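Hard Water and Hotel Linen: Benedita Arruda on Rinse Chemistry

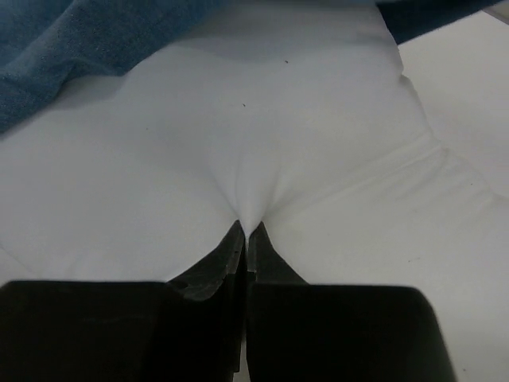

Benedita Arruda has run the wash floor at Teixeira, a contract laundry in Condbridge, for 28 years, and she begins with the water supply. The town draws from limestone. "You can buy the best detergent on the market," she says, "and the calcium will use up a good part of it before it touches the fabric."

The plant softens its intake through a resin bed, which is regenerated with brine every 1000 cubic feet. Arruda tests hardness at the outlet at 5 in the morning, before the first load. Anything above one grain per gallon and the bed is regenerated early.

Her main concern is alkali left in the cloth. Residue turns cotton gray or yellow under the ironer, and customers usually blame the bleach. "They ask for more bleach. The fault is in the rinse." She checks the pH of water pressed from a finished load and wants it near that of the supply. A mild acid sour goes into the last rinse — never earlier, and never in the same bath as chlorine.

The largest account, the Ranemance hotel, sends sheets in a cotton-polyester blend. These hold less water than pure cotton, so the extract cycle was cut to almost 7 minutes. Longer spins set creases that the ironer could not remove.

December is the difficult month. Incoming water is colder, the heaters lag, and wash times stretch. Arruda is pricing a heat exchanger on the drain line. The Hakbridge plant installed one last winter, and she is waiting to see its gas bills.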